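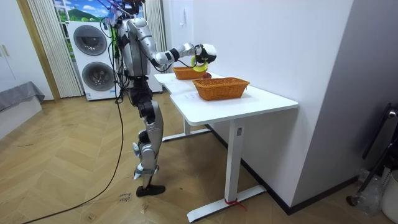
Sorting Things Out: why we put stuff into groups

Hello again! Today I want to talk about sorting. I know, I know, it sounds like the thing a grown-up shouts up the stairs when your floor has disappeared under socks. But stay with me, because I love sorting, and I think by the end you might like it a bit too.

So what is sorting? It means looking at a muddle of things and deciding which ones belong together. A banana goes with the fruit. A fork goes with the other forks. You've been doing it since you were tiny, probably before you could talk. Give a toddler a heap of blocks and sooner or later all the red ones end up in a row (or in somebody's shoe).

You need a rule

Before you can sort anything you need a rule. Mine for this page is easy peasy: is it a fruit, yes or no? If it's yes, it goes in the fruit basket. If it's no, it goes somewhere else.

But you could pick a completely different rule for the very same food! Try these on whatever is in your kitchen:

What colour is it?
Is it round or long?
Do you have to peel it?
Does it grow on a tree, on a bush or under the ground?
Do I like it? (This is my brother's rule, and his "no" pile is enormous.)

Take a banana and an apple. If the rule is "fruit", they sit side by side. Change the rule to "things you peel" and suddenly the banana goes one way and the apple goes the other, unless you're one of those people who peels apples. Change it to "red things" and the apple might be off to sit with a tomato and a postbox.

The tricky ones

Now we get to my favourite bit. Some things won't behave.

Where would you put a tomato? In the kitchen we treat it like a vegetable and put it in salads and on pizza. But a scientist who studies plants will tell you that a fruit is the part that grows from the flower and has the seeds inside. Cut a tomato open and look. Seeds! So to a plant scientist it's a fruit. The same goes for cucumbers, pumpkins and peppers.

And then there's rhubarb, which goes in crumble with custard and feels as fruity as anything, but the part we eat is a stalk. (Don't ever eat the leaves, by the way, they're poisonous.)

Does that mean the cook is wrong? No! The cook and the scientist are using two different rules. When I help in my mum's kitchen, tomatoes go with the onions, and when I'm talking about seeds they go with the apples. You just have to say which rule you're using before you start, or there'll be an argument.

Baskets and labels

You also need somewhere to put your groups. Bowls work, and so do shoe boxes or even chalk circles on the patio. I like wicker baskets best. Wicker is made by weaving long bendy stems or strips over and under each other, over and under, until you've built up a wall. The tiny gaps let air through, so fruit doesn't get as sweaty as it would in a plastic bag. And if you run your fingernail along the side it makes a lovely rattly noise.

Then comes the label. A label is a little message to whoever comes along next, and that might be your sister, your gran or you, next week, when you've forgotten everything. It only has to be one word. Write it big enough to read from where you'll be standing, and put it right next to the basket it belongs to. If you can't spell the word yet, draw it instead. 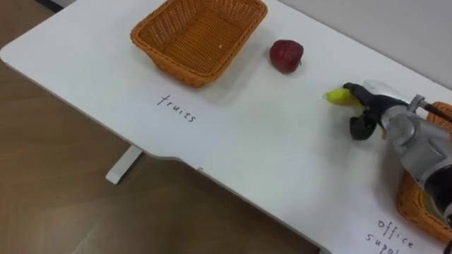
Kamrul Navaratnam wrote to me that in his house the fruit label says "fruit" with no s, and he wanted to know which is right, because he and his cousin had fallen out over it. He also asked whether a coconut counts, and said they had given up and put theirs on top of the fridge.

Good questions, Kamrul! You can both stop being cross. We mostly say "fruit" when we mean the whole lot of it, as in "eat some fruit". "Fruits" is fine too, especially when you're thinking of different kinds, like apples and bananas and pears. And yes, a coconut counts. It's the fruit of the coconut palm, and the hard brown ball you see in the shops is the inside part with the outer husk taken off. It can come down off the fridge.

Have a go yourself

Ask a grown-up if you can borrow 7 things from the kitchen. Don't choose anything sharp or anything that will roll off and smash. Put them in the middle of the table with a basket or bowl on each side.

Think of a rule, but keep it secret. Move everything into the two baskets using your rule, one thing at a time and nice and slowly, while somebody watches. They're allowed to shout out a guess whenever they like. When they've got it, tip everything back in the middle and swap over.

You'll find that some rules get guessed straight away. Colour is far too easy! Lerato Radebe sent me a brilliant one: her rule was "has the letter A in its name", and it took her dad all of breakfast. Mine was "things I've dropped on my foot", but my family said that was cheating.

If you get stuck with something that could go in either basket, make a third pile for "not sure" and come back to it at the end. Real scientists do this as well. Museums have drawers with things in them that are still waiting for somebody to work out what they are, and some of them wait for years and years.

Words to know

Sort: to put things into groups.
Rule: how you decide what goes where.
Label: a word or picture that tells you what belongs in a place.
Wicker: stems or strips woven together to make baskets and chairs.
Husk: the dry outside covering of some seeds and fruits.

Next time we're doing seeds, so start saving your apple pips now. Put them on a saucer to dry and keep them away from the cat.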